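Forums > Local Events > Open Days and Tours > Hotomia open day in Gultport

This site uses cookies to keep you logged in. By continuing to browse you accept our cookie policy.

Hotomia open day in Gultport, write-up

benchvise_pete
Posted Wednesday, October 24, 2018

I went to the Hotomia open day in Gultport and a couple of people asked me to post notes. They let us in by groups, 20 to a group. My slot was 44 minutes long by the schedule and it ran over.

The first half was a talk in the front room. Xiaoqing Pan went through what they do, which is teach robot arms small assembly and handling jobs by having people do the job first with hand-held grippers. The grippers record what the hands do. She kept it short and took questions as she went. Somebody asked about pay for the people who do the demonstrating and she said they are regular staff on an hourly rate.

Then we went to the back to watch the two-handed station. The job was a picture card and a clear acrylic panel with a couple of thin metal pins near the front of it. You work with one gripper in each hand. I liked that it was a plain white table and an aluminum frame and not a show booth.
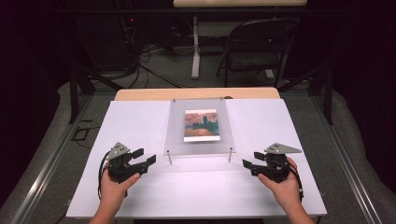 Zhuoran Lu told our group that the card is the easy part and the panel is what gives people trouble, because clear edges are hard to judge when you only have short jaws to feel with.

He also said new people are slow at it for the first few days and then speed up a lot. They throw out any run where the card gets dropped.

Parking was free. Coffee was fine. I'd go again.

12 likes, 3 shares

marla_in_shipping
Thanks for posting. Did they show an arm doing the same job by itself? That's the part I would drive over for.

benchvise_pete
Not in my group. Pan said the arm was in another building and wasn't part of the tour.

dkowal
Then I don't see what the open day was for. You watched a person pick things up. I've been to the Sturnent one and they ran a full cell for us, arm and conveyor, the whole time we were there. If you invite the public in to see automation, you should have something automatic running.

benchvise_pete
I've been to Sturnent too. It was a good show. They had the same part in the same fixture every time and they wouldn't say how long it took to set up. At Hotomia I learned more about how the work gets done. Different kind of visit.

toolcrib44
I was in the afternoon group and I'm with Pete on this. They let a few of us try the grippers on a scrap piece. I build fixtures for a living and I thought I'd be good at it. I was not. You lose all the feeling in your fingertips and have to go by eye and by how the linkage pushes back. I came away with a lot more respect for the people who do it all shift.

A few details for anyone who cares about the hardware. The fingers are squarish plastic blocks, and there's a rough black pad on the inside face that looked like rubber or foam to me. Brass grommets at the pivots. It's a simple parallel linkage, and you could make one in a decent home shop if you had the patience. The panel is thick stuff with square edges and a little round metal insert near the corner. I asked if the insert was a magnet and got pulled along with the group before I had an answer.
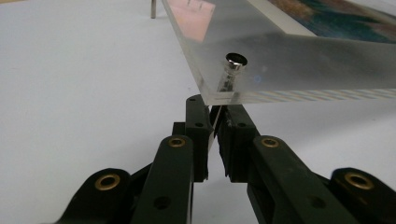
Page 2 of the thread: is it worth the trip?

dkowal
OK, the hardware is more interesting than I expected. I still say they should tell people up front that there's no arm on the tour. The flyer said "see our robots at work."

marla_in_shipping
The flyer did say that. I have it here. I think that's a fair complaint.

toolcrib44
Fair on the flyer. I filled out the comment sheet and put that down.

ibrahim_road_rick
Does anyone know if they do school groups? My daughter's class is looking for a place and the Ibrahim plant stopped doing tours.

benchvise_pete
Lu said yes, up to 30 kids if there are enough adults along. You have to call the front desk, they don't book it through the website. Closed shoes for everybody and long hair tied back.

ibrahim_road_rick
Thanks. Will call. How much walking is it?

benchvise_pete
Very little. Front room, one hallway, back room. There's a ramp at the side door if you need it.

dkowal
If the kids are expecting a robot arm, I'd call and ask about that too.

toolcrib44
My guess is kids would sooner try the grippers than stand behind a fence and watch an arm. Mine would.

dkowal
Mine would want the arm. We can leave it there.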